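Saturday, 17th November and I'm finally doing the office post. Quick one, I have a train at 3.

So we've had the new floor since May and I still hadn't sorted the corner by the meeting room. Maj-Britt kept leaving me notes about it. Fair enough.
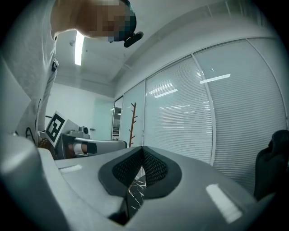
Coats were the big problem. Eight of us, wet jackets over every chair back, scarves on the printer, Anselmo's bike helmet wherever. I wanted hooks on the wall but you can't drill into glass, obviously, and the lease people at Kerkwood get funny about teh plaster. So the tall wooden coat rack went by the glass door and there it stays. Slim pole, short pegs - big hoods do slide off. Working on it. Blinds stay closed behind it, looks calmer.

Next, the table. Tyra wanted plain white, I wanted stone, we argued for 200 messages or so it felt. I won. Round, no corners to walk into, and coffee rings wipe right off. Fingerprints show tho. Keep a cloth near.
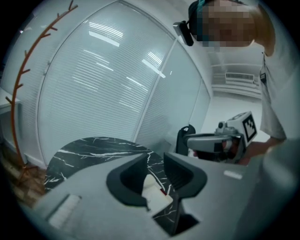
The round table, black marble with the white veins.

Still to do: a plant, better lamp, somthing for umbrellas. Tormod says a bucket. No.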